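Ticket 2666: Prikby import stops at row 407
Opened by: Asuka Imai
Assigned to: Rodrigo Abreu
Status: open, waiting on reporter

Hi all! I'm trying to move our recipe cards out of the old Caldeira database and into Prikby before the September menu goes up, and the import keeps dying on me. The file has about 700 rows. It runs along happily, gets to row 407, and then I get "field too long" and the whole thing rolls back (so I end up with zero recipes, yay).

What I've tried so far:
- saved the file again as UTF-8
- deleted row 407, and then it stopped on the new row 407
- different browser, same thing 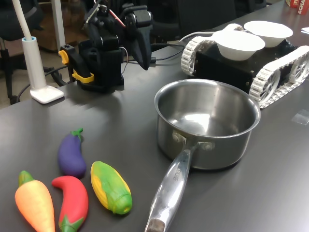

Row 407 is a vegetable stew, a pretty short one, so I don't see how any field in it could be too long. My first guess was the photo column, and I swapped in a tiny picture to see if a smaller file would get through. Nope! Same error, same row. I also emptied the notes column completely and that made no difference either.

Reply from Rodrigo Abreu, 10:40

Thanks Asuka, nice clear report. The row number in that message is misleading, sorry. Prikby counts the rows it has read, and it reads ahead in batches, so the bad one is probably a good bit earlier. Could you cut the file in half and run each piece by itself? Keep the header line on both or you'll get a whole new error to enjoy.

Reply from Asuka Imai, 11:25

OK, did that, and then kept on halving. It's row 137! Inês Prata typed that one in years ago and pasted the entire method into the title field, line breaks and all. I moved it to where it belongs and the recipes all came in on the next run. So happy.

One leftover thing: the thumbnails show up sideways in the list view, though they open fine when I click on them.
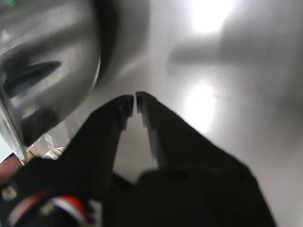
Next steps
1. Rodrigo: fix the row number in the error message.
2. Asuka: clear the thumbnail cache under Settings, reload the list, and post here if they're still sideways.
3. Leave the old Caldeira database switched on until the thumbnails are sorted out.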